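Home | Notebook | Protocols | Seed store | People

Datham bench notebook: flaxseed mucilage, batch 8
Mon 3 January

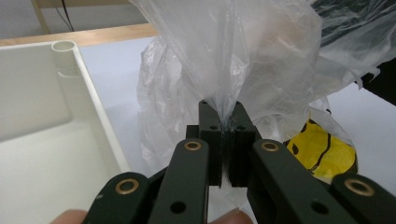
Oisín Ó Gríofa reckons we have been soaking far too hot, and that if we drop to room temperature and leave it overnight we lose a bit of yield but get a gum that pours properly and doesn't go brown when it dries. I was ready to argue, then I went back through the May pages and he has a point! Every one of the brown ones came off the hot plate.

So, batch 8. Whole brown flax from Gramach, same lot as before Christmas, rinsed twice and picked over for stalks. Weighed out 42 g into the big beaker, water at 20 to 1, lid on, stirrer at its lowest setting. No heat at all this time. I'd forgotten how pretty it gets, the seeds all grow that little clear coat and start hanging in the water like frogspawn (sorry, but they do).

Strained through the coarse mesh first, then the nylon. The nylon clogged, as ever. Going slowly and scraping with the flat spatula works better than pressing, pressing just pushes husk bits through. Liquid came out pale straw and very stringy, lovely stuff.

Viscosity on the Darnix, small spindle, 25 C: 1409 mPa·s. The last hot batch read 929 on the same spindle at the same speed. I ran it again after lunch because I didn't believe it and the number barely moved. Really pleased with this one.

Swelling test on the leftover seed still to do. Also want to try it in the oat drink, where the psyllium went lumpy on us and the fiber settled out by morning. If flax gum holds the oat solids up for a full day without that slimy mouthfeel, it's a much nicer way to get soluble fiber into a breakfast drink, and people might even finish the glass.

Things to sort:
- ethanol is low, enough for one more precipitation
- Chou method says pH 7 for the soak, I didn't adjust, tap water only. Check before batch 9
- pH probe needs new storage solution
- label the dried gum with the soak temperature, the May jars just say "flax" and it drives me up the wall

Oven at 50 overnight for the dry weight, trays on the middle shelf. Please don't open it before ten!

Last updated: Mon, late afternoon

Contact the bench | Back to top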